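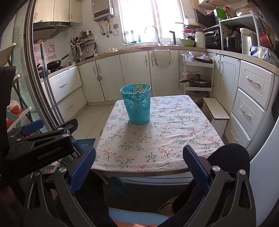

*Chopsticks in a basket on a kitchen table.*

Torndale, December 7, 2020. The town's water utility will replace 1,000 metres of cast-iron main beneath Lục Street, with work to start once the tender is awarded. The existing pipe is 90 years old and has a nominal diameter that no longer meets the flow standard for new connections.

Supply will be shut off in blocks of 30 properties at a time. Each block will be without water for up to 60 minutes while the temporary line is connected, and again when it is removed. 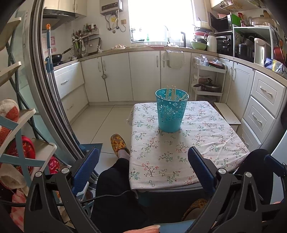
Households will receive a card in the letterbox before each shut-off. After supply returns, the cold kitchen tap should be run until the water is clear. Hot water systems should not be drawn on until that has been done. Discoloured water may stain light fabrics, so washing is best left until the following day.

Project engineer Liên Phí said pressure readings taken in August showed the largest losses at the northern end of the street, near the Zitemlow depot. That section will be done first.

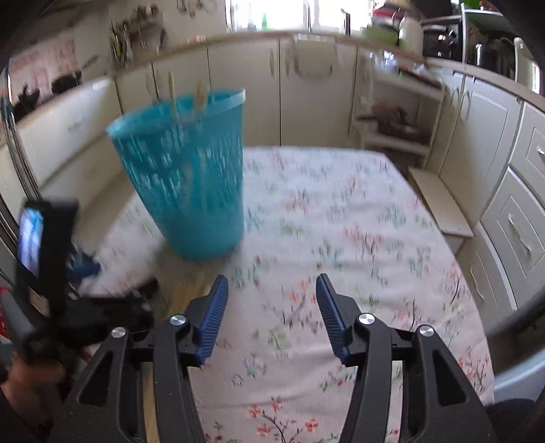

## Parking and access

Kerbside parking on the eastern side will be closed during work hours. Driveways will be plated overnight. Enquiries go to Khải Trương at the utility's front counter.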